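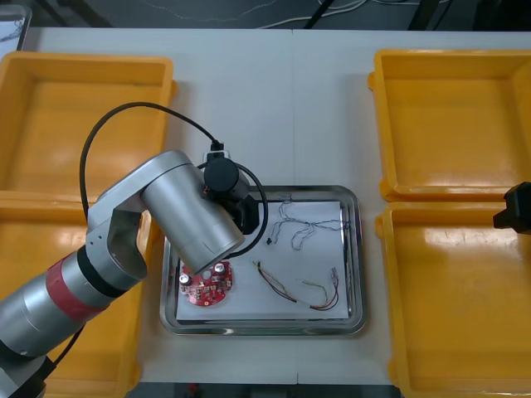 Yellow plastic trays and a steel tray lined with white paper.

Mellside changes rules on food tray coatings

Catering suppliers in Mellside will have to declare the coating on every reusable food tray they sell to schools and care homes from July, under revised purchasing rules issued by the district.

The rules cover plastic and metal trays used for serving, storage and transport. Suppliers must state the base material, the type of any surface coating and the highest washing temperature at which the coating has been tested. Uncoated steel is exempt from the second requirement.

A district survey recorded 2,034 reusable trays in school kitchens, from two main suppliers, Tarow and Koivisto. Records for older stock were incomplete, and in four kitchens no purchase documents could be found.

Tülin Baysal, who drafted the rules, said existing trays could stay in use until they were due for replacement. "The requirement applies at the point of sale - kitchens do not have to test what they already hold," she said.

Koivisto said its current range already carried the information on a printed label. Tarow said it would add a data sheet to each delivery. The neighbouring district of Junent is considering similar wording for its next supply contract, which runs for two years.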